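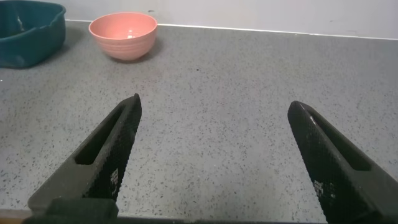

Vullow, c'est l'inventaire illustré des objets de ma cuisine, et il a beaucoup plus grossi que prévu. Au départ je voulais juste une liste pour savoir ce que je possédais avant de racheter encore un saladier (j'ai un problème avec les saladiers). Puis la liste est devenue un tableau, le tableau a pris des images, et me voilà avec un vrai dépôt et un README à tenir à jour ! Tout ce qui vit sur le plan de travail gris moucheté y passe, y compris la bassine bleu-vert foncé du fond, celle au gros rebord arrondi, qui a sa fiche dans "grands_contenants" et que j'ai déjà renommée deux fois. Si vous tombez sur "cuvette" dans un ancien fichier, c'est elle.

Ce qu'il y a dedans

La version en ligne contient 102 objets et 1889 images, rangés dans 4 dossiers : grands_contenants, petits_contenants, couverts, divers. Le dossier "divers" est une honte, je le sais, j'y ai mis les pinces à linge et un entonnoir dans le même sous-dossier. Chaque objet a une fiche texte à son nom, et les images portent le même nom avec un numéro derrière. Pas de majuscules, pas d'accents, des tirets bas partout – ça, je m'y tiens.

Une fiche se remplit comme ceci :

nom : le nom que j'emploie à la maison, pas celui du magasin
matière : plastique, verre, métal, bois, autre
couleur : en toutes lettres, avec "transparent" si on voit à travers
marque : seulement si elle se lit sur l'objet
prix : seulement s'il se lit sur l'objet, dans la monnaie indiquée
remarques : tout le reste, et c'est souvent le plus long

Le champ "couleur" me donne du fil à retordre. J'ai écrit "bleu-vert" à certains endroits et "canard" à d'autres, selon l'humeur, et il faudrait que je tranche une bonne fois. En attendant, cherchez les deux mots.

Les étiquettes 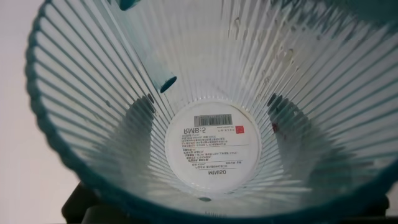

Lire une étiquette est un petit sport, et je préfère prévenir ceux qui voudraient se servir du champ "marque" les yeux fermés. Je recopie ce qui est écrit, dans le bon sens, même quand l'image le montre autrement. Pour le gobelet nervuré transparent, par exemple, l'étiquette ronde est collée sous le fond et on la lit à travers le plastique, donc tout est en miroir et la tête en bas : MINISO, le code-barres, et le prix en gros, "RMB:5". Dans la fiche j'ai mis marque = miniso et prix = 5 RMB, sans conversion. Les petites lignes en chinois, je ne les ai pas transcrites, je ne lis pas le chinois et je refuse de faire semblant. Si quelqu'un veut s'y coller, le champ "remarques" vous attend, avec toute ma gratitude !

Pour ce genre de texte inversé, j'ai ajouté le mot "miroir" dans les remarques. Un coup de recherche dessus et vous retrouvez les fiches concernées. J'ai commencé à le faire en octobre, alors les fiches plus anciennes peuvent en manquer, je les reprends quand j'ai un moment (ou quand il pleut).

Les objets transparents

Rien de plus pénible à décrire, et pourtant j'en ai une tripotée. Un verre transparent prend la couleur de ce qu'il y a derrière, le bord paraît plus teinté que la paroi, et dès qu'il y a des côtes on voit des rayures claires et foncées qui n'existent pas vraiment dans la matière. Ma règle : je note la teinte du bord, et je précise "nervuré" si on sent les côtes sous les doigts. Elle vaut ce qu'elle vaut, mais au moins je l'applique partout.

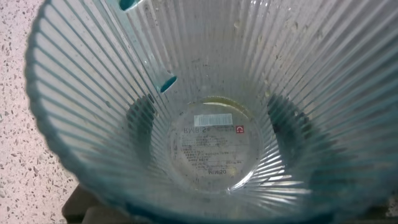
Récipient nervuré vu d'en haut : bord bleu-vert, prix à l'envers au fond.

Ce qui cloche encore

Trois fiches n'ont pas de matière du tout. Il y a aussi des doublons dans "couverts", surtout des petites cuillères, parce que je les ai nommées en plusieurs fois et que deux petites cuillères se ressemblent drôlement. Et les dimensions : j'avais commencé à mesurer, j'ai arrêté au bout d'une étagère. La colonne existe toujours, vide, je n'ai pas le cœur de la supprimer.

N'utilisez pas les prix pour une étude sérieuse, s'il vous plaît. La plupart des objets n'en portent plus.

Versions et voisins

La version 3 est la première où les dossiers ont leur nom définitif. Si vous aviez téléchargé une version plus ancienne, repartez de zéro, les liens entre fiches et images ne suivront pas. La liste de vocabulaire (louche, écumoire, maryse et compagnie) vient de Zimulwood, mon autre dépôt, et je l'ai un peu élaguée. Le petit script qui vérifie les noms de fichiers s'appelle Gimar : lancez-le avant de me proposer une modification, il râle beaucoup mais il a souvent raison.

Réutilisation libre, en citant Vullow. Pour une correction, ouvrez un ticket avec le nom de la fiche dans le titre, et un seul objet par ticket – sinon je m'y perds.

Imprimer cette page | Envoyer par e-mail
Dernière mise à jour : 22 mai 2023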